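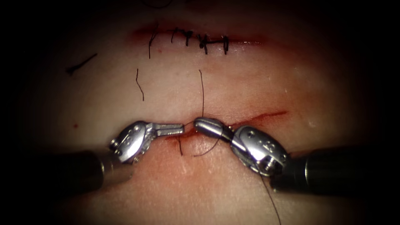 Forums > Builds > Robotics > Two-arm suturing rig in the Whitlock shed, progress thread

Posted 6th September by gumtree_servo

Right, update on the suturing rig. For anyone who missed the last thread, I'm putting new motor packs and my own control board behind a pair of secondhand surgical instruments, all bolted to a bench in the shared workshop at Whitlock. Top row on the pad is five interrupted stitches, lower cut is the one I'm on now. Still driving it by hand from the two controllers. The bit I want to automate is the throw and the knot, and I'm after opinions on cable tension before I go any further.

Current spend is $651, not counting the instruments.

---

flatwhite_fitter wrote:

Nice looking metalwork on the wrists. I'm going to be the grump though. You say "automate" in the second breath and so far what you've got is a very expensive pair of tweezers with you on the other end. What does the control board do that a decent set of pulleys and some patience wouldn't?

---

gumtree_servo wrote:

Motion scaling and tremor filtering, mainly. And it logs every joint so I can play a stitch back.

---

flatwhite_fitter wrote:

Have you played one back?

---

gumtree_servo wrote:

In free air, yes. On the pad, no.

---

flatwhite_fitter wrote:

Thought so. Free air doesn't push back, mate.

---

torque_wench wrote:

Bit harsh. The top row is closed and the knots are sitting there for anyone to look at. I've been through three of these build threads and most never get as far as thread.

That said, look at stitches two and three. They're crowded together in the middle, and the fourth is a big lump of a knot with tails going everywhere. Far right one is tidy. If that was the last one you did, then I reckon you're the part of the system that's improving.

---

gumtree_servo wrote:

It was the last one. Fair cop. Four took me ages, I kept losing the short end.

---

Benchdog40 wrote:

On the actual question. Cable drives on these wrists creep. I had a Wakeo motor pack on mine and re-tensioned every 15 minutes or the jaw angle wandered. Changed to the Ornine spools and it got better, still not what I'd call good. If you replay a recorded stitch with slack in the cable the tips will end up somewhere else, and your gap there is already tiny.

Put an encoder on the output side if you can find room. Motor side encoders only tell you what the motor did.

---

pelican_brief_case wrote:

Disagree on Ornine. I measured drift on mine over 432 cycles and it was no better than the cheap spools from Janiscombe at a third of the price. People like them for the nice anodising.

---

Benchdog40 wrote:

What load? Unloaded cycles mean nothing.

---

pelican_brief_case wrote:

Loaded. Fishing line over a pulley with a sinker on it. I posted the numbers last October, go and have a look.

---

Benchdog40 wrote:

A sinker is constant load. Pulling a knot down is a spike and then nothing. Different thing.

---

torque_wench wrote:

You two had this exact argument in the gripper thread.

Gumtree, a question from me. The long tail hanging off under the right wrist, is that deliberate? I'd be trimming it shorter. And there are loose bits of thread lying on the pad between the two cuts. By hand you just work around them. Any sort of camera tracking is going to grab onto those and call them suture.

---

gumtree_servo wrote:

Tail's deliberate, I want enough left to do another wrap if I fumble it. Take the point on the offcuts, I'll clear the pad before I try any vision.

---

flatwhite_fitter wrote:

So now there's vision as well. Cable drift not sorted, playback not tested on the pad, and we're on to cameras.

I'm not having a go for the sake of it. I spent two winters on a fruit picking arm that could do everything except pick fruit, and every month I added a new sensor instead of fixing the elbow. Do one thing. Record the neat stitch, play it back on a fresh cut, and post whatever it does, even if it's rubbish.

---

gumtree_servo wrote:

It'll be rubbish.

---

flatwhite_fitter wrote:

Then post that.

---

pelican_brief_case wrote:

Around 40 grams of pretension is where I'd start, by the way, whichever spools you go with. Then check it again once it's been sitting overnight.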